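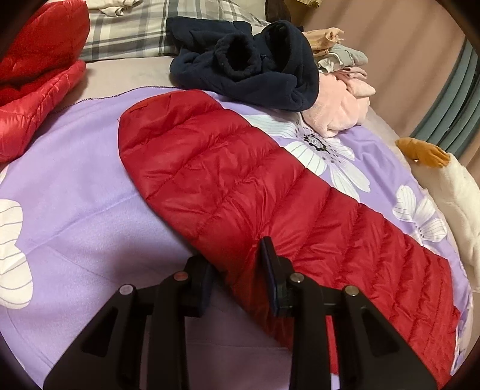
Red down on a flowered sheet, with a second red puffer in the upper left corner.

Folding a down jacket is the wrong operation

2/11/23

Most advice on putting away winter clothes treats a down jacket as a thick shirt. Lay it flat, bring the sleeves in, fold in thirds, stack. I think this advice is wrong on mechanical grounds, and I would like to argue for a different order of work, starting with the surface on which the work is done.

A shirt is a sheet of cloth. It has almost no volume, and a fold in it stays where it is put. A down jacket is a set of closed chambers filled with a material chosen for its ability to push back. Press on one chamber and the air leaves slowly through the stitching and the face fabric. Let go and it returns. A fold made before the air has gone is held only by the weight of whatever lies on top of it, and on a shelf this is usually another jacket with the same problem.

The first step should therefore be the removal of air, done by hand, one part at a time. Start at the cuff with the zip open. Press the cuff end flat and work towards the shoulder, channel by channel, along the line of the sleeve. Do both sleeves before touching the body. The body is then pressed from the hem up to the collar. Working in the other direction drives air into the sleeves, which have the narrowest exits, and they swell again while the rest is being dealt with.

The second step is rolling. A roll applies pressure along its whole length and a fold applies it at one edge. That edge is where the filling is bent hardest, and in my experience it is also where flat patches appear after a few seasons. I have two jackets of similar age, one folded each year and one rolled. The folded one has a visible line across the back where the channels no longer fill. Two jackets prove very little, but I have not gone back to folding.

As to the surface, I am firmly in favour of the bed. Guides like to show a table. A table is too narrow for a jacket with its arms out, so the sleeves hang over the sides and pull the body with them. It is also hard and smooth, and glossy nylon slides on it. A cotton sheet on a mattress grips slightly and gives under the hand, so pressure can be applied without the garment moving away. A pattern on the sheet is a small help as well. With large printed flowers underneath, it is easy to see whether a sleeve has been laid straight or has drifted.

The objection to the bed is that it fills up. Pillows, covers and the next garment all end up on it, and the working area shrinks to whatever is left in the middle. I accept this. The remedy is to handle one jacket at a time and leave the others crumpled at the head end until their turn. A waiting jacket takes no harm from being crumpled. It is less compressed in that state than it will be for the whole of the following season.

There is the question of how far to compress. The Skorberg vacuum bags sold at the market in Dondambridge reduce a jacket to something like a roof tile, and people are pleased with them in the way people are pleased with any large reduction. I used them for 3 years. The jackets came out thin and took days to recover, and one sleeve never did so evenly. Vacuum storage is reasonable for a journey or a house move. For storage lasting half a year it exchanges the useful property of the garment for some shelf space, which seems to me a poor trade.

A loose cotton sack is sufficient. Mine are from Manole and close with a cord. The alternative is the Cliker box, a rigid case with a snap lid, and I have no complaint about it except that its size is fixed and jackets are not. A sack adjusts to its contents. It also lets moisture out, and down put away even slightly damp will smell by spring.

On that point, dry the jacket fully before any of the above. The face fabric dries long before the filling does, so a sleeve that feels dry may still be damp inside. Pinch a channel between finger and thumb. Clumps mean it is too early — hang it up again and leave it for 2 days.

The reverse operation in December deserves equal care and seldom gets it. Take the jacket out of the sack the evening before it is wanted, shake it from the hem, and hang it with the zip open. Cold channels can be worked loose with the fingers, starting at the shoulder this time and going down to the cuff. A jacket taken straight from the shelf to the street is being judged on a fraction of its filling.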